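4.2 Hold, residue, and what buyers mean by either

The word "hold" appears on the tin of every moustache wax in this study and is defined on none of them. Vernix promises "all-day hold", Pemel a "firm natural hold", and Fernik, with a confidence we came to admire, simply "HOLD". Kamolrat is sold as a conditioning balm that also holds, an arrangement its buyers either forgave or did not. We had assumed at the design stage that reviewers would use the term in broadly the same way as the manufacturers, or at least as one another. Neither assumption survived the coding.

The corpus comprised 725 written reviews of the four products, stripped of star ratings before they reached the coders. Two of us (Nowakowski and Soliman) coded independently, and a third (Yimyam) settled the disagreements, of which there were more than our pilot had led us to expect. Most concerned a single question: when a reviewer writes that a wax "lasted", does he mean that the moustache stayed where it was put or that the tin has not yet run out? Context helped less than it might have. "Still going strong after my sister's wedding" was argued over for the better part of an afternoon and was eventually coded as unresolved.

Four senses of hold emerged. The first, shape retention, is the one the trade has in mind: the curl is applied in the morning and is present at lunch. The second, which we called stiffness, concerns feel, and reviewers who wanted it tended to dislike any product that met the first criterion quietly. The third was resistance to a specific adversary, usually soup. The fourth we labelled moral support. It covers reviews in which the wax is credited with making the wearer look as though he had made an effort, irrespective of the behaviour of the hair. Over 200 reviews used the word in more than one of these senses, occasionally within a sentence.

Residue proved no tidier. The literature on leave-in grooming products treats it as a property of the formula, something to be washed out, weighed or wiped off. Buyers treat it as an event. It is discovered on a pillowcase, a coffee cup or a partner, and its severity is reported according to the owner of the surface concerned. A smear on one's own collar was typically a footnote; the same smear on somebody else's upholstery cost the product its recommendation. For this reason we coded the location of residue separately from its amount, and where a reviewer gave only the location we did not guess at the amount, however tempting the upholstery made it. A tan cloth with pinked edges, laid flat on a table, appears in Figure 3; the reviewers' own surfaces were more various and, by their accounts, more expensive.
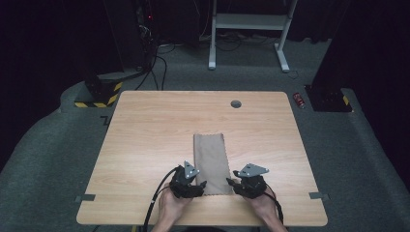
The relation between the two complaints is where the products part company. For Vernix and Pemel, reviewers who praised shape retention were also the ones who grumbled about removal, as one would expect of a wax that does its job and then declines to stop. Several described a nightly routine of warm water, conditioner and resignation. They nonetheless intended to buy again. Removal, in these reviews, reads as a tax on a thing worth having, and complaints about it often arrive in a tone close to pride.

Fernik drew a different reader. Its buyers reported little trouble washing it out and little evidence that it had been in. The more generous among them praised the scent, which is described variously as cedar, pencil shavings, and "my grandfather's shed, but nice". Where hold was mentioned, it was nearly always moral support. We do not regard this as a failure of the product so much as a mismatch with the capital letters on its lid.

Kamolrat is harder to place. Its reviews divide according to whether the buyer thought he was purchasing a balm or a wax, and a good many seem to have found out by writing the review. Those who came for conditioning were mildly startled by any hold at all and rewarded it. Those who came for hold rated the same tin as a disappointment, and said so in nearly the same words: soft, light, gone by lunch. Adjei has pointed out that "light" is a term of praise in the first group and an accusation in the second, which caused our sentiment software to average the pair and declare Kamolrat's customers indifferent. They are anything but. The hand-coded figures are the ones used in the remainder of this section.

Temperature deserves a short remark. Reviews posted in July by Canadian buyers mentioned melting more often than those posted in winter, when the usual objection was that the wax could not be got out of the tin without a thumbnail, a hair dryer or, in one memorable instance, a butter knife kept for the purpose. A reviewer's season was seldom stated and had to be taken from the posting date, which may trail the actual use by weeks. We therefore treat the pattern as suggestive. A stronger claim would need to know where the tin was kept, and reviewers who disclose this tend to be those who kept it on a dashboard.

Two cautions apply to what follows. People who write about moustache wax are not a random draw from people who use it, and people who use it are not a random draw from anybody. Secondly, our coders differed in personal experience of the product. Ogura, reviewing the codebook, observed that the one coder with a moustache was consistently more lenient on residue and harsher on hold. We reran the affected categories with his codes set aside, and the ordering of the four products on shape retention was unchanged. He has asked us to record that he stands by his view of Fernik.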